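**Suturing Skills Group — minutes, September meeting**

Start: 4:05 p.m. Small seminar room, Catach building.

Present: Ea Hauksdóttir (chair), Ratree Rojanasak, Montri Chaimongkol, Mayuree Noiphan (minutes). Nattawut Saengthong joined at item 3.

## 1. Minutes of the last meeting

Accepted with one change. Under "Thread stock," the supplier should read Marwat and not Ellesik. Ellesik only supplies the gloves.

Matters arising: Montri has returned the borrowed textbook. The door code has been changed and sent to all tutors. The broken stool is still in the corridor.

## 2. Single stitch at a bleeding point

Ratree went through her draft of the teaching notes for this part of the course. She wants trainees to spend longer on it before moving to a line of stitches. In her view most of the trouble comes from pulling the thread up at an angle, away from the tissue, and she would like the notes to say "low and level" in the first paragraph. Ea agreed with the wording but asked for the section on choosing a bite to come first.

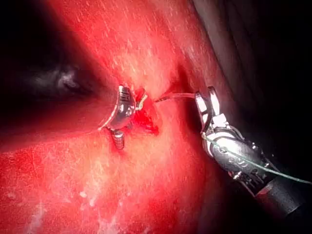 *Thread drawn out to the right from a small bleeding spot.*

Montri asked how far from the edge of a ragged wound the needle should go in. Ratree said the draft leaves this to the tutor on purpose. After some discussion it was agreed to keep it that way but to add a sentence telling trainees to look for sound tissue on both sides first.

The draft is now 12 pages. Ea would like it shorter. Ratree will see what can be cut from the history section.

**Action:** Ratree to reorder the draft and send it out again.

## 3. Knots and tail length

Nattawut arrived during this item.

Mayuree had looked through the written feedback from the last course. There were 57 forms, and knot tying came up more than anything else. Several trainees said they had been told different things about tails by different tutors — one was told to cut short, another to leave enough to grip. Two forms complained about the light in the back half of the room, which was passed to item 5.

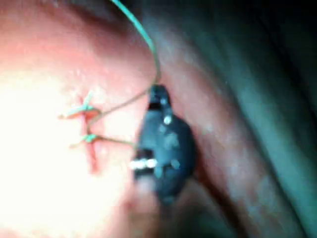 The group spent some time on what a tutor should check before passing a short closure. Nattawut would like a fixed list. Ea thought a list would be ticked without anyone looking, and would rather have tutors talk each trainee through the finished work. Taking the short vertical incision with its two knots, one over the other, Montri noted that both lie flat but the lower is smaller and more compact, and the tails on the upper one splay out in a loose X. He asked whether that difference alone should be a reason to repeat. Views were split. Ratree would comment on it and move on. Nattawut would ask for one more attempt. It was left that uneven knots should be pointed out, and that repeating is up to the tutor.

On tails, it was agreed that all tutors will give the same advice and that it will be written down once. Nattawut offered to draft it.

**Action:** Nattawut to write half a page on tails and knot size.

**Action:** Mayuree to send the feedback summary to all tutors with trainee names removed.

## 4. Needle handling

Carried over from the last meeting. Montri has been trying a different order for the first session, with needle pick-up and turning taught before any thread is used. He finds that trainees settle on a grip sooner and drop the needle less. Ratree pointed out that he had a small group that day and that it may not hold for a full one. 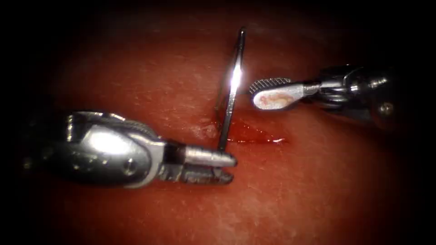

Ea asked whether the new order would make the first session run over. Montri said it adds a little at the start and saves some later on, and that he would drop the second round of questions to make room. Nattawut was in favor. Mayuree asked that the break stay where it is, as the coffee is ordered for a set time.

Agreed to run the next course in Montri's order and review it afterward. The printed schedule will need changing before it goes to Rulen for copying.

**Action:** Montri to send the revised schedule to Mayuree.

## 5. Room, stock and money

- Thread: 256 packs in the cupboard, 151 of them the finer size. Enough for the next course, no order needed.
- Lighting at the back: Ea to ask the building office for two more lamps.
- Gloves: medium running low. Nattawut to order.
- Sharps bin to be checked before each session, by whoever opens the room.
- Rulen has put up its price for copying. Accepted for this year.

## 6. Any other business

Ratree can't teach the second session of the next course. Montri will cover.

Nattawut asked if the group could meet earlier in the day. Ea to check the room.

Meeting closed 5:20 p.m. Next meeting when the revised draft has gone out.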